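We moved our small parts supplier from Hiteck to Sasis in December and I want to write down how it went, mostly for other people who run purchasing alone at a small shop.

Background: I buy fasteners, bushings and seals for a repair business. 67 part numbers, one warehouse shelf system, one of me. Hiteck had been our supplier for 6 years and I had no real complaint until the minimum order went up.

The new minimum meant buying 30 of everything. We use maybe four of the odd-size seals in a year. Rubber gets old on a shelf and then you throw it out.

First thing I did was export every order and sort by how often we bought, ignoring price. I expected the expensive items to be the problem. It was the cheap slow ones. They took up almost half the shelf.

Second thing was part numbers. Sasis uses its own, Hiteck uses its own, and ours are a third set that someone made up before I got here. I built a cross-reference sheet by hand. It took most of two weeks of afternoons.

Do not trust a supplier's automatic match. Mine gave me a metric bushing for an inch one in three places. All three looked fine on screen and none would have fit.

I also got a quote from Mahawong. Good prices, slow answers. Kamol Yensuk at Sasis picked up the phone at 7 in the morning and knew what a backup ring was, and that decided it for me.

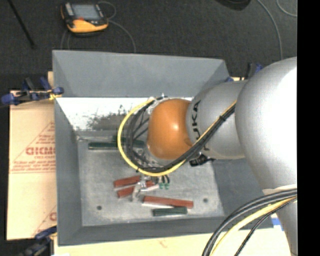
Labels are the part I would do differently. I changed the bins over one shelf at a time while people were still pulling parts, so for a while there were two systems running and every search took twice as long. Do it all in one go, after hours. And pick a label color that stands out from the bin. A gray bin like the one in the photo makes a pale gray label very hard to find, and I had printed a whole roll of those before I noticed. We use yellow now.

Payment terms went from 30 days to 25. Small change, but tell your bookkeeper before the first invoice comes in. I told ours after.

Old stock: I kept anything we had used in the past year, sold one box of mixed bolts to Povivau down the road, and scrapped the hardened seals.

Still open: two seals Sasis does not carry. I buy those from Hiteck at the higher minimum for now. If you know a source that sells them in small bags, reply here and I will send you the sizes.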